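Vutness hand-held gripper – FAQ

What supply does the bench rig need?
24 V at 5 A. Older Zapata supplies sag under load, so check yours first.

Which pads should I fit?
Dark blue for soft items. Replace them in pairs.

The jaws don't close evenly. Why?
Usually a tight pivot pin. Back it off a quarter turn and cycle the linkage by hand.

How large is the log buffer?
2000 samples. Older ones are overwritten.

Can I print the body at home?
Yes – Sheyla Salazar's files are on the Corko workshop share, folder 2685.
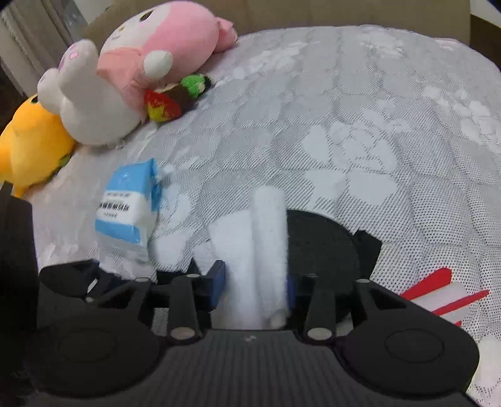

White roll held upright between the finger pads.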